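How to carry out an after-dark street check

Residents who take part in the Clundine street check are asked to read this page before their first evening. The check covers kerbs, road surfaces, litter and lighting. It is done on foot from the pavement, and the full route measures 1501 metres.

Before you set out

Collect a record sheet and a hand torch from the Nisar office, which closes at 6. Enter your name and the name of the street. Wear a reflective waistcoat throughout.

Step 1. Litter and debris

Look along the road a short stretch at a time. Small items are easily missed at night, even within a patch of light. Record paper, leaves and sticks as "minor". Do not step into the road to collect them. 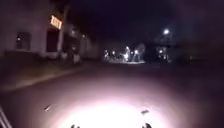

Small items lying on the road surface at night.

Step 2. Kerb and lighting

Follow the line of the kerb and note any point at which you lose sight of it. Street lamps and wall lamps are entered in separate columns. Light from windows should not be counted, as it may be switched off later in the evening.

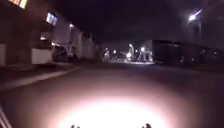
Kerb line, lit windows and a small wall-mounted lamp.

Step 3. The far end of the street

Stop at the start of each street and look towards the far end. Lights in the distance can make the road between appear better lit than it is. Grade the middle section separately, once you have reached it.
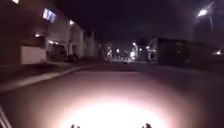 Zahira Rahman commented: On Muriithi Street I graded the middle section from the corner and had to change it when I got there. Could the sheet have a second box for this?

A second box will be added to the sheet in August. Until then, please write the revised grade beside the first and initial it.

Completed sheets should be returned to the Nisar office by noon on Monday.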